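Ratberg Bin-Picking Starter Cell

Product code 2443
Supplied by Pisik Automation, Grarneck

The Ratberg is a two-bin cell for trying out picking and transfer work before money goes into a full line. You supply the arm, we supply the bench, the bins, the cable kit and the gripper fingers. Most buyers already have an arm on site, so check the flange pattern before you order.

What you get
Bench with wooden top
2 grey metal bins with sloping sides
Cable dressing kit with ties
One set of gripper fingers
Trnka cell software, single seat

What to budget for
The cell price does not include the arm, its controller or guarding. Allow for a spare set of fingers from the start – they are a wearing part and we sell them separately under code 352. Bins mark with use. The scuffing does no harm to the bin, but it can upset a camera that has been set up on clean metal, so plan to check your lighting again after the first few weeks.

Clamps are not supplied. Ordinary bar clamps are fine for holding the bins during trials, and you can move to bolts once the layout is settled. Leave slack in the cables at the wrist and run the arm slowly through its full reach before tying them down.

Planning the space
The arm should be able to reach the corners of both bins without the wrist touching the rim. Larger arms are the usual problem, and we can check a layout from a sketch with measurements. Start with a few simple parts of one shape, then add more once picks are steady.

Ordering
Lead time is 5 weeks from receipt of order. Spare bins can be added at any time. Prices on request from the Grarneck office.

Page updated 2021-11-27 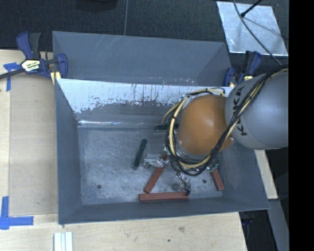 KUKA arm over a metal bin with red and green blocks, bar clamps fitted.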